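Ticket 33: Right gripper pose jumps / drops out
Opened by: Solange Poirier
Project: Kassa (two hand-held grippers)
Where: Dorndale shared workshop, main floor
Status: Open, much better than it was
Opened: 28 Apr 2021

What's going on

The right hand-held gripper keeps losing its pose. I'll be moving along nicely, the left one tracks like a dream, and then the right one teleports half a metre sideways in the viewer and snaps back. Sometimes it vanishes for a second or so first. The left one has done it once in the whole time I've been watching, and that was when I turned my back to everything, so fair enough.

Things I'd ruled out before opening this: fresh batteries, reprinted the marker sheets on matte paper (the old ones had gone a bit shiny from handling), re-taped both cubes. I also measured the cube edges with calipers and put the real number in the config instead of the one from the drawing. None of it touched the jumping. Very annoying!

Log

Solange: Swapped left and right, so the left cube went onto the right gripper. The jumps stayed with the right gripper. So the cube itself is off the hook, and I apologize to it for the reprint.

Chantal Boychuk: Can you check the marker IDs on both sides? When I set up Pirnum I had the same ID on two faces and it looked exactly like this, one pose fighting the other.

Solange: Checked, all different. Good thought though. I did find that one face was rotated a quarter turn compared to the file, so I fixed that. Jumps are now smaller but still there (a few centimetres, not half a metre). I'll take it.

Chantal: What's your exposure at? If it's on auto it'll be hunting every time you swing toward the windows.

Solange: It was on auto. Locked it to 4 ms and bumped the gain up a bit. HUGE difference facing the windows, no dropouts there at all now. Still drops when I reach forward low down with the right hand. I'd like to blame the floor, it's polished and bounces light everywhere, but I put a moving blanket down and got the same thing.

Chantal: Cable?

Solange: You know, I wiggled it and didn't see anything, but I was wiggling it with my arm bent. With the arm straight out I got 6 dropouts in one run. Arm tucked in, zero. So I think it's the plug getting pulled when the cable goes tight. I had it run straight down my sleeve with no slack at all, which seemed tidy at the time.

Chantal: Leave a loop at the wrist and tape it to the handle, not to you. I've got some of the soft Velcro from Gullham in my drawer, help yourself. Also please get the power strips up off the middle of the floor when you're done, I rolled a chair over a cord this morning and it made a noise I didn't care for.

Solange: Loop's in, Velcro's on (thanks, I owe you a strip). Ran it again, 1,000 frames with lots of low forward reaching, and the right side never dropped. There's still a tiny wobble when the two cubes get close together and one blocks the other, but that's just geometry and I can live with it for now.

Still to do

Put a proper right-angle plug on the right gripper, the current one is looking tired.
Write the locked exposure into the startup file so it doesn't go back to auto on reboot. It has done this to me twice.
Tidy the cords! Yes, Chantal, I know. Maybe a ceiling drop in May if we can agree on where.
Recheck the left gripper for the same tight cable. It's behaving, but it was routed by the same person (me).

Leaving this open until the new plug is on. If anybody borrows the grippers before then, please don't pull the wrist loop out, it's there on purpose. 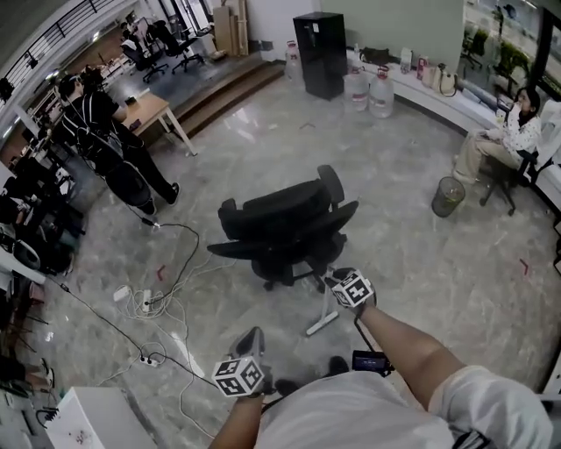 Right gripper held out in front, left one closer in, cords still on the floor.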